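4.2 Small items on speckled surfaces

Respondents at the Dolan and Rullodar sites were asked which items they most often missed when clearing a bench at the end of a shift. Large items were seldom mentioned. The answers were dominated by things that lie flat, such as washers, caps, offcuts, and the short curled pieces left over from trimming. Several respondents connected the difficulty with the pattern of the bench top. The Skunen surface chosen for both sites in January is beige with dark flecks, and its supplier, Bralleo, recommends it on the ground that it hides light soiling. A pattern that hides crumbs may also be expected to hide other small things, particularly those whose colour is close to that of the background. Copper-coloured pieces fall between the two cases. They are warmer in tone than the surface, but they are small and they have no straight edge for the eye to follow.

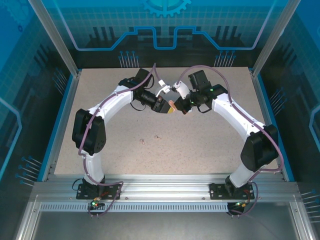
Clearing was carried out from the back of the bench towards the front, and the person clearing was free to use a hand, a cloth or a tray. Items that had been missed were recorded at a second check by a different member of staff. The form gave 9 categories of item, of which 2 were later merged when it became clear that respondents did not distinguish between caps and discs. Time taken was not recorded.

Colour and outline need to be considered separately. A pink disc is easily told from a beige ground, although it lies flat. A white block with rounded corners is nearer to the ground in tone. Figure 2 shows an item of each kind on the same surface.

Figure 2. Flat pink disc and small white rounded block on a speckled beige surface.

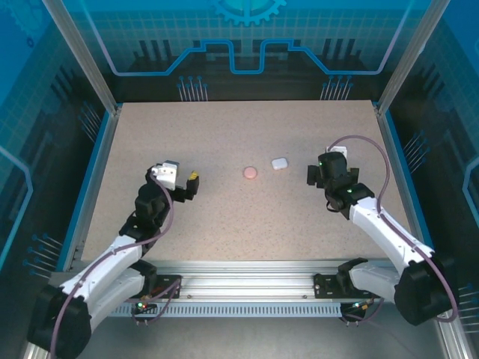

One respondent at Rullodar wrote that colour mattered less to her than habit, and that she missed white pieces on a plain bench just as often when she was in a hurry. She added that she now runs her palm over the whole top before wiping it. Her comment points to a limit of the form, which asked about the item and the surface but left out the manner of searching.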